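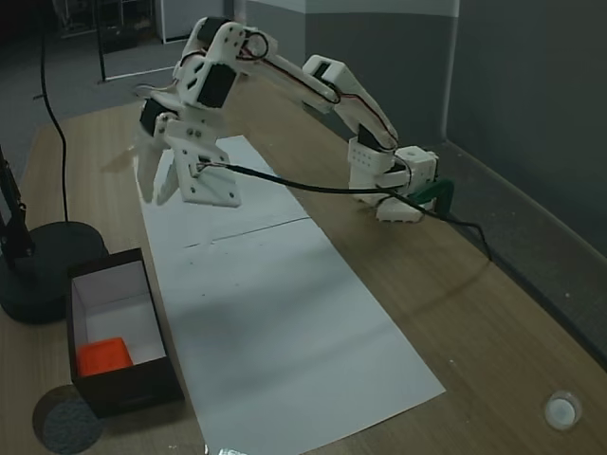 Long drawings have a way of taking over a house, and ours has been taking over the Mellor room since November. We started with a single sheet and a vague plan to draw the walk from the old mill down to the river at Beltudine, and before long one sheet wasn't enough for even the first bend in the path. So we went end to end, the way you see the white sheets laid on the wood, in one long strip that cuts across the table on the diagonal. I love that diagonal more than I probably should. Set paper square to the edge of a table and I start drawing like I'm filling out a form, but set it on a slant and my arm loosens up and the path begins to wander, just as the real one does!

Welcome to the gallery page for the Beltudine Walk, our very long, very slow drawing on plain white paper. The finished walk will be 60 sheets from the mill to the river, if we keep to the plan, and I should warn you that we have changed the plan before. This page is for friends who keep asking how it's going, and for anyone who has landed here looking for ideas for a long drawing of their own (come in, you're very welcome, pull up a chair).

The table

Two sheets on light brown wood grain, which is a lovely background for white paper. I used to work on a white desk, and I was forever losing the edge of the page and running my pencil straight off it. With the warm brown underneath I can see exactly where the paper stops. If you're picking a surface for this sort of thing, go for something with a bit of color to it, and wipe it down well before you begin, especially if anyone has had toast there.

The join

Where one sheet meets the next is where everybody worries, and I worried too. For the first part of the walk I taped every join on the back before drawing a single line, and it made the whole thing heavy and cross and hard to roll. Now I lay the sheets so the short ends touch, draw straight over the meeting place in soft pencil, and leave the tape for much later. You do get a tiny hiccup in the line now and then. On the stretch by the hedges I've come to like those hiccups, and I've turned a few into fence posts.

The paper

We're using Mutari drawing paper, the plain white kind, bought in a carton of 4,000 when the stationer on the corner was clearing out the back shelves. I know, I know. It seemed like such a good idea, and it took two trips to get it up the stairs. We've been giving it away to every child who comes to the door and there is still a tower of it under the window. It takes pencil beautifully, ink fairly well, and watercolor not at all, so the river is going to have to be done in line, with lots of little curls and a good deal of patience.

The route

For those who know the walk: the strip begins at the mill gate, goes along the lane past the allotments, dips under the railway bridge and then comes out by the meadow. The bridge took me 3 tries. Bricks are dull to draw and worse to skip, and I finally settled on drawing a patch of them near the top of the arch and letting the rest fade away, the way you'd see them if you were walking and chatting and only half looking up. The meadow was a treat after that. I did it in one long evening with the radio on, and went to bed much too late.

The working end

I like to have no more than a couple of sheets out at a time. It's tempting to lay out the whole lane and admire it, but then there's nowhere to rest an elbow, and somebody always wants to put a mug down. Finished sheets go into a flat Bremeck folder in order, with a small pencil number in the back corner, and the last one I finished comes out again with each new sheet so I can pick up the line where I left it. That little habit has saved me more grief than anything else on this page. Before I started doing it, the lane changed width overnight and a perfectly respectable hedge turned up on the wrong side of the road.

The light

Late afternoon is the best time in the Mellor room for pencil work. Shadows slide over the wood and you can see every dent the point leaves in the paper. Mornings are better for ink. I keep meaning to move the lamp and I keep not doing it, so please don't ask me for advice about lamps.

If you'd like to try one

Start with a walk you know well enough to do in your slippers. Take it a few sheets at a time, put them end to end on whatever table you've got, and begin with a gate or a front step or anything else that gives you a clear place to set off from. Don't measure too much. Our lane is far too long for the size of the mill and no visitor has minded yet, including the ones who live on it.

More pictures will go up as the walk gets closer to the water. There's the stile to do next, then the cow field, and I've promised to put in the bench with the missing slat. After that comes the willow, which I've been practicing on the backs of envelopes all month and still can't get to droop properly.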